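Sandwich Table Planning — Minutes
September, notes by the Ondale lunch club secretary

We got going at 4 in the small room at Fesau, and I typed as fast as I could, so forgive the gaps. First up was the layout for the open lunch. We're planning on 62 sandwiches, which made a few of us gulp! Agreed: one long tray down the middle, cabbage and lettuce sharing a clear container at the far end, and the bottom bun goes cut side up before anything else happens.
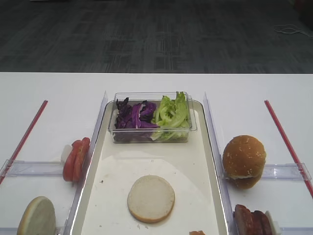 Photo: Ondale lunch club

Then tomatoes, and we were on tomatoes for almost 20 minutes (I timed it). The slices stay to the left of the tray, standing on edge in their own lane. I'd wanted them in a bowl — outvoted. 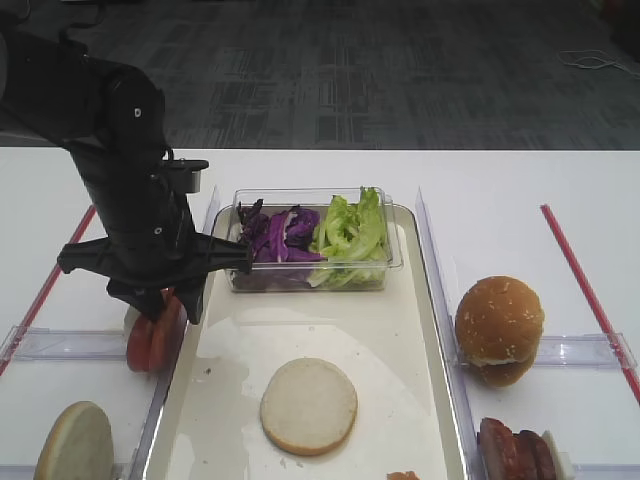
Tomato slices left, sesame bun and greens in reach.

Bacon goes on the right, along with the sesame buns. Somebody asked for a wipe-down between batches because crumbs get everywhere on that cream tray, and we all said yes please. Gautam is quoting us for the buns and Stollico for the greens, and I'll chase both.
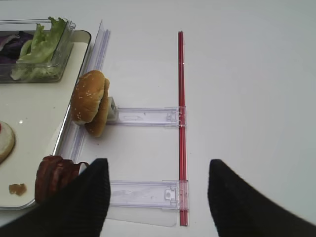

Sesame bun on its edge beside the tray rail.

Sauce was left open. One camp wants it on the bun first, the other wants it last, and we'll try both next time and vote with our mouths full. Setup starts 15 minutes earlier than last year.

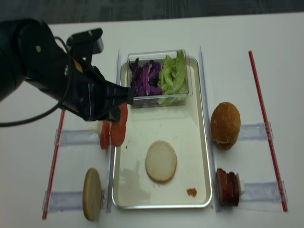
Can we swap the purple cabbage for something milder?
We're keeping the cabbage, but anyone can ask for lettuce only.

Still to do: napkins, a second knife, and a sign for the door.

Contact the secretary | © Ondale Lunch Club | Back to top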